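Ensinar um robô com a mão ainda é trabalho, e devia ser pago como tal

Última atualização: 21 de outubro de 2020

Desde janeiro trabalho com demonstrações por controle remoto na Zakodano. Uma pessoa move os comandos, o robô copia, o sistema grava tudo. Depois alguém treina um modelo com essas gravações e apresenta o resultado numa reunião em que o operador não está.

Acho que o setor trata mal essa etapa. Fala-se muito do tamanho das redes e do preço das placas, e a demonstração aparece no relatório como uma linha: 4000 episódios coletados. Falta dizer quem coletou, com quanto treino, em que turno e com que instruções.

Isso faz diferença no resultado. No ano passado a Kallar nos passou 2000 episódios de tarefas de cozinha, feitos por 18 operadores. Metade deles soltava o objeto assim que ele encostava na superfície. A outra metade esperava um instante antes de abrir a garra. O modelo treinado com o conjunto inteiro hesitava justamente nesse ponto, abria e fechava os dedos, e derrubava a peça. Separamos os dados por operador e o problema diminuiu. Ninguém tinha errado. Faltava uma frase no manual dizendo o que era considerado soltar direito.

Há quem defenda que a simulação resolve isso, porque sai barata e pode ser repetida à vontade. Concordo em parte. No simulador não se quebra prato, e uma cozinha inteira volta ao início com uma tecla. Mas quem comanda os braços continua sendo uma pessoa, com os mesmos hábitos e o mesmo cansaço. Depois de duas horas as trajetórias ficam mais curtas e mais bruscas. Vi isso nos nossos gráficos e vi de novo nos da Sfeir, que usa outro equipamento.

Minha proposta é simples. O operador deve participar da redação das tarefas, ter pausa marcada e poder descartar a própria gravação sem perder a produção do dia. Na Grakwood, onde o pagamento é por episódio aceito, as pessoas aprendem depressa a fazer o que o filtro aceita, e o robô aprende junto.

Também defendo guardar as tentativas ruins, com anotação. Uma pegada torta que o operador corrige no meio do caminho ensina mais do que nove execuções limpas e idênticas.

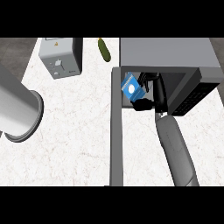
O custo dessas mudanças é pequeno perto do que se gasta treinando de novo um modelo que aprendeu manias. Fizemos a conta aqui e passamos a marcar pausas a cada 40 minutos. Os episódios por turno caíram um pouco, e eu aceitaria uma queda maior.

Leia também
Quem escreve o manual do operador?
Simulação e bancada: duas contas diferentes
O que fazer com gravações descartadas
Pagamento por episódio, um mau incentivo

Contato | © 2020 Todos os direitos reservados | Voltar ao topo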